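Open day at the Korkach workshop – hand-held gripper demo, notes and questions

Forum: Automation and Motion > Grippers and End Effectors
Started by osian_m, 2 June 2020

osian_m
Posts: 452

I went to the Korkach open day at the end of May and said I would write it up for those who could not get a slot. Numbers were limited and you had to book a time. My group had the conveyor cell first, then the palletiser, then the bench at the back where they were showing the hand-held gripper. I will skip the first two, as both have been covered in the Mikkelsen thread and nothing has changed apart from the guarding.

The bench session was run by Parveen Shaikh, with Jae-hoon Sun on the laptop. For anyone who has not met one of these, it is a two-finger gripper on a handle with a camera fixed to it. A person does the task by hand with the tool, the camera records it from the tool's point of view, and the recordings are used to train an arm carrying the same fingers. No arm was running at the bench. Parveen was clear that they were showing the recording side only, and that the arm side would be a separate day.

The task was moving small parts from a tray into a fixture. She did it slowly with a commentary, then at working speed, then let visitors try. A full set for one task is 60 recordings. They had 1,590 on the server across all tasks when I asked, and she said a fair share of those will be thrown out on review.

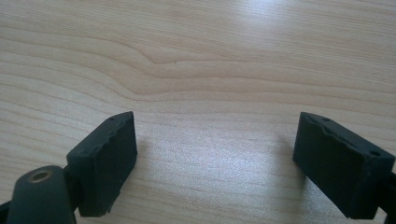
View from the tool camera, fingers apart over the bare table.

Points I noted while it was going on:

The pads are plain blocks, dark and matt, with small holes in the top faces. The edges are chipped. I asked whether that mattered and Parveen said the gripping faces are what they inspect, and that a chipped outer edge stays in service until the pad is due for replacement.

The two fingers sit in the picture at different heights and sizes. The right one looks nearer and bulkier.

There is glare off the table top. Jae-hoon said they leave the room lights as they are and do not correct for it afterwards.

Opening and closing is by trigger. The spring is heavier than I expected and my hand was tired after a few minutes. There was a lighter spring in a bag on the bench but it was not fitted.

I did three goes. The first two I closed too early and pushed the part away. The third was fine. Jae-hoon kept all three, which surprised me, and he said failed attempts are labelled and held separately.

Questions welcome. I have the handout and can look things up.

guvlow_bench
Posts: 42

Thanks for this. Two things.

Are the pads printed or moulded? I have been looking at your picture and can't make up my mind. The surface is uneven enough for a print, but I have seen cast rubber that looked the same after a few months.

Second, the brass ring in the bottom left corner. Is that a threaded insert? If so, what screws into it?

osian_m
Posts: 452

I did not ask about printed or moulded and the handout only says "replaceable pad". I would not like to guess from the photo.

Threaded insert, yes. It is set in the end of the round mount. I don't know what it is for. There was nothing in the handout on the mounts at all.

haneul_t
Posts: 60

I was in the group after yours. Ha-neul Tak, for anyone who was there and is trying to put names to faces. I had a rather different view of the session.

The demonstration was well run, no complaint there. My problem is with the glare. You report it as a detail, and to my mind it is the main weakness of the set-up. Look at the top of the picture. The wood goes nearly white and the grain fades out in that patch. If a pale part is sitting there, the camera has very little to work with. Leaving the lights alone is fine if the lights are always the same and the table is always the same. On a real line neither is true.

I put this to Jae-hoon and his answer was that varied lighting in the recordings is useful. I agree with that as a general statement. But this is one bench under one set of lights, so where does the variation come from?

osian_m
Posts: 452

Fair point. In my group he said they move the bench between sets and that some sets are recorded elsewhere in the building. I did not see that done, so I can only pass it on.

haneul_t
Posts: 60

He did not say that to us. If they do move the bench then I withdraw about half of what I wrote. I would still put a matt sheet over the table.

zora_cells
Posts: 1,590

I would argue against the matt sheet. We tried it at Zora on a pick task last year. Every recording was made on a grey mat, and when the mat was swapped for a steel top the arm was poor for the first week and we ended up recording again from the beginning. A shiny table with some grain in it is closer to what most customers have. If the highlight is a nuisance, move the lamp between recordings.

I also think too much is being made of a single still. At one point in the movement the highlight is at the top of the picture. Move the tool a hand's width and it will be somewhere else.

haneul_t
Posts: 60

It will be somewhere else on the table, agreed. It will still be in the picture. And your mat result is an argument for more than one surface. It does not tell me a glossy one is any better by itself.

zora_cells
Posts: 1,590

More than one surface, then. I can live with that.

esmoon
Posts: 42

Eun-seong Moon here. I service grippers for a living, mostly older Guvlow units, so my interest is in the fingers.

I would not be as relaxed about those edges. On the right pad there is a rough ridge along the top, and on the left one there is a notch at the lower right corner. Parveen's rule about the gripping faces is the usual one and it holds as long as the damage stays on the outside. In my experience a notch at a corner tends to grow towards the face. Then you have a pad that holds a large part well and lets a thin one turn.

There is a second issue which is particular to this kind of work. The pads are in every recording. If you replace a chipped pad with a new one halfway through a set, the picture changes along with the grip. I would change both pads together, between sets, and write the date on the bag.

Did anyone ask how often they are changed?

osian_m
Posts: 452

Someone in my group did. The answer was "on condition", with a check at the start of each set. No fixed number of cycles. The handout has a box for pad changes on the recording sheet, so they are at least logging them.

guvlow_bench
Posts: 42

"On condition" means when somebody notices.

esmoon
Posts: 42

It can do. It can also be done properly with a gauge block and a torch. The box on the sheet is a good sign. Most places I visit have no record of any kind.

haneul_t
Posts: 60

For what it is worth, there was a card of spare pads on the bench in our session, and Parveen changed one pair to show how it was done. It took her a couple of minutes with one hex key. She then opened and closed the fingers several times and checked the gap against a printed sheet before she picked anything up. I thought this was the best part of the visit and I am sorry your group missed it.

osian_m
Posts: 452

We did miss it. We ran over at the palletiser and the bench slot was cut short.

Was it both pads or just the one?

haneul_t
Posts: 60

Both. So she may already be working to Eun-seong's rule.

mikkelsen_user
Posts: 60

Coming at this from the other side. I have a pair of arms doing case packing and I am trying to work out whether any of this is of use to me. Sixty recordings per task sounds cheap until you count the tasks. We have a lot of product variants. Would each one be a new set?

osian_m
Posts: 452

I asked nearly the same thing. Parveen's answer was that variants of similar size and shape share a set, and anything that needs a different grasp gets its own. She would not give a figure for how different is too different. She did say that case packing with fixed positions is better programmed in the ordinary way, and that she would tell a customer so.

zora_cells
Posts: 1,590

That matches what we tell people. If the part is always in the same place, teach the points and go home. The recordings earn their keep when parts arrive in a heap.

mikkelsen_user
Posts: 60

Ours arrive in a row. Thank you, that saves me a trip.

guvlow_bench
Posts: 42

Back to the picture for a moment. The left pad looks a good deal smaller than the right. Is that only the camera angle, or are the two fingers different parts? If they are handed then spares become a question.

osian_m
Posts: 452

I took it to be the angle. Having held the tool, I did not notice any difference between the two, but I was not looking for one and I had no calliper with me. Ha-neul saw them off the tool, so may know better.

haneul_t
Posts: 60

She took them off the card as a pair and I did not see any marking for left or right. She may simply know which is which. I would not order spares on the strength of that.

esmoon
Posts: 42

Worth an email before anyone models a copy. I will write to Jae-hoon, as I want to ask him about the spring as well. A heavy trigger changes how people close on a part, and three visitors with tired hands will give you three different recordings.

osian_m
Posts: 452

Please do, and post the reply if he is happy for it to be shared. I have asked to be put on the list for the arm day. No date for it yet. They want names by email and will go in order of asking, with one place per firm to start with.

zora_cells
Posts: 1,590

Sent mine just now.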